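Zweiarmige Teleoperation: Wie viele Demos, und Fehlversuche behalten?

Storamow
3. Oktober 2024
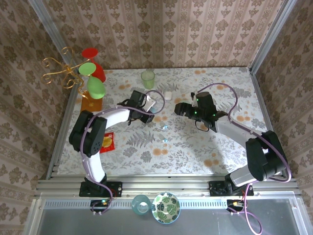

Ich nehme Demonstrationen per Fernsteuerung auf, zwei Arme, Aufgabe ist das Einhängen von Weingläsern in einen Ständer. Bisher habe ich 70 Durchläufe. Das trainierte Modell greift das Glas ordentlich, bleibt aber kurz vor dem Haken stehen und zittert. Brauche ich einfach mehr Daten? Und soll ich Durchläufe löschen, bei denen ich am Haken zweimal ansetzen musste?

Prenine

70 ist für zwei Arme wenig. Bei mir wurde es ab etwa 200 brauchbar. Nicht löschen, wenn das Glas am Ende hängt. Das Modell muss auch sehen, wie man korrigiert. Rausnehmen würde ich nur Abbrüche.
Zum Zittern: Schau nach, ob du beim Steuern selbst vor dem Haken wartest. Die Pausen lernt es mit. Ich schneide Stillstand über 500 ms raus.

Kátia Cordeiro

Startposition der Gläser variieren, sonst bringen mehr Aufnahmen nicht viel.

Alemneh

Hatte ich auch, bei mir war es die Kamera. Neu ausgerichtet, 7 Demos gemacht, ging dann. Welche Auflösung nimmst du?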